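Trukside two-arm kit – progress note, November
To: Ingegerd Sandberg
From: Yamila Saavedra

Quick one before the Saturday call. Kit is set up and running, both arms, both wrist cameras. Trukside sent the replacement cables with no paperwork, Margit Kvam is chasing. Still waiting on the second invoice.

Sessions logged so far: 325. Garments only, as agreed, towels moved to next period. Operator training took longer than teh plan said – 16 hours each, not one day. Manual is thin on gripper setup. Support answers fast though, fair play.

Problems. Thin fabric slips out of the fingers more than we'd like, heavy knits ok. Cable routing at the wrist is poor, we've had to tape it. Asked for a proper clip, no date given. Software update broke the log export, rolled back same afternoon.

Spend is inside budget, 70 percent used. Valter has the sheet.

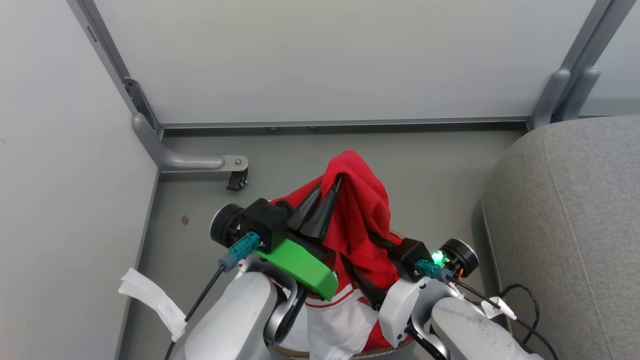

Both arms on a red and white garment, round container below.

Next: mixed loads, then the Hoekstra comparison if there unit turns up. Would hold off on ordering the second kit untill the clip question is answered. Need your ok on the extra operator hours by the call pls.

Related items
Trukside kit – setup note
Hoekstra loan unit – terms
Barnham site – floor plan
Operator hours, October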